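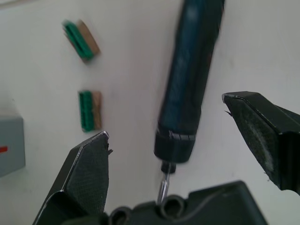
Why does a screw that held well the first time let go after a plastic housing has been opened and closed a few times?

The screw cuts its own thread in the plastic on the way in, and each later trip that misses the old thread cuts a new one, until there is more groove in the wall of the hole than wall.

## 4. Closing the housings

### 4.1 What counts as closed

Everyone we asked in the planning stage was sure they knew when a housing was closed. We then wrote down what they meant and got a range that ran from "the lid is on" to "I would let my kid stand on it." For the rest of this section, a housing is closed when every screw head touches the plastic around it, the lid does not rock under a fingertip, and a strip of copier paper cannot be pushed into the joint at any corner. The paper test comes from the repair bench at Vuremitz, where it was in use long before we arrived and where it was regarded as too obvious to need a name. We call it the paper test.

The study covers 628 closings. A closing begins with the lid resting in place and ends when the last screw has been run down, whether or not the result passes. Housings that were dropped, set aside for lunch, or closed with a cable still hanging out of the joint were kept in the data. Leaving them out would have improved our numbers and made them useless to anyone who works at a bench.

### 4.2 Bosses, and the habit of putting them close together

A boss is the short hollow post that takes the screw. Makers of small housings like to put bosses in pairs, and the part in Figure 1 follows the fashion: two round open holes side by side in dark gray plastic, with a wavy surface around them. For the person closing the housing, the pair creates a small but steady source of error. The bit comes down near the gap, the eye is drawn to whichever hole looks larger from that side, and the screw goes into the neighbor. Quite often it even fits.

We sorted the starts into clean, corrected and crossed. A clean start caught the thread at once. A corrected start was backed off and tried again before the head had moved down by more than a turn. A crossed start was driven home at an angle by someone who had decided that the plastic would come around to their point of view. It generally did, and it held for one closing.

The old advice is to turn the screw backward until it clicks, then forward. The click is the end of the old thread dropping past the start of the cut groove, and it can be felt with a hand driver by almost anyone. With a powered driver it is harder to notice, and several of our participants told us firmly that there was no click at all. They found it later with the power off. We recommend the backward turn for any housing that has been opened before, and we recommend it without much hope, having watched ourselves skip it through most of April.

Screw choice mattered less than we had promised in the proposal. We bought coarse-thread screws from Funer and a finer type from Karras, stored them in separate trays, and mixed them up within the first hour. Once they had been sorted out again (a task that no section of this paper is long enough to describe), the coarse ones gave fewer crossed starts in previously used holes. In fresh holes we saw no difference worth a table.

### 4.3 Where to put the housing down 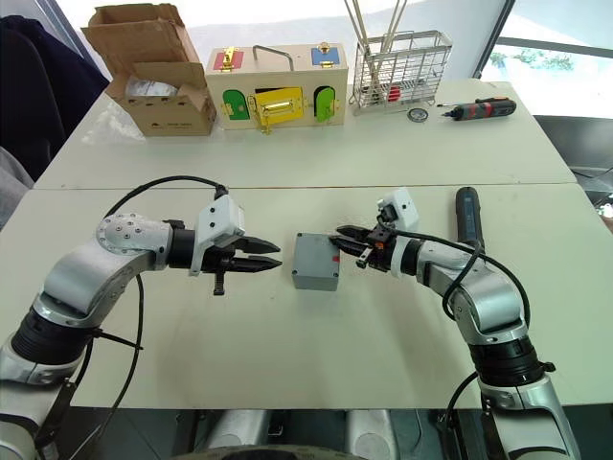
Bench layout gets little space in the literature on fastening, and we had planned to give it even less. The usual guidance says to clear the surface completely, advice that seems to have been written by people with a second room. We used a weaker rule: the near surface belongs to the housing being closed, and everything else goes across the line. Figure 2 shows the rule holding up about as well as it ever did. The small gray box has the near table, and past the seam the far one carries an open cardboard box with its flaps up and white packing material inside, a wooden lock box with brightly colored doors, and a wire rack full of long metal rods. The lock box, with its brass latch and hasp, is a good deal more inviting than a plain gray cube, and we advise anyone copying our setup to expect that visitors will walk straight past the research to try the yellow door.

The seam turned out to be the most useful feature of the bench, a result for which we can take no credit. It gave people a line to respect. When the bench was a single long surface, tools and packing crept toward the housing over the course of a session until the lid had to be set down on top of something else, and lids set down on top of something else were where most of our lost screws began. With the line in place the creeping slowed. It did not stop. One Cestier lid spent a whole afternoon on the wrong side and was replaced from stock before it was found.

White is a fine color for a work surface if the parts are gray and a poor one if the screws are bright. A zinc screw on a white table can be invisible to the person who put it there a moment earlier. We tried a dark mat, which made the screws easy to see and the dark parts hard to see, and then went back to the bare table with a shallow dish for the screws. The dish cost less than the mat. It also solved the problem of rolling, apart from the times it was used for paper clips.

### 4.4 Reuse

How often a boss can be reused depends on who is asking. The datasheets we collected were cautious, the repair bench was cheerful, and our own results fell closer to the bench. We took 2 housings of the same pattern and opened and closed each one until the paper test failed. The first, closed with the backward turn every time, was still passing when we ran out of patience. The second, closed by whoever was nearest and in whatever way they liked, failed after 11 closings at a single corner, with the other corners in good health.

Two housings do not make a trend, and we make no claim that they do. The failed corner did have one of the paired bosses, and the hole next to it carried a fresh thread that no screw in the design was meant to cut. Anyone wishing to repeat the test on a larger scale should order up to 400 spare screws, a figure we arrived at by ordering fewer.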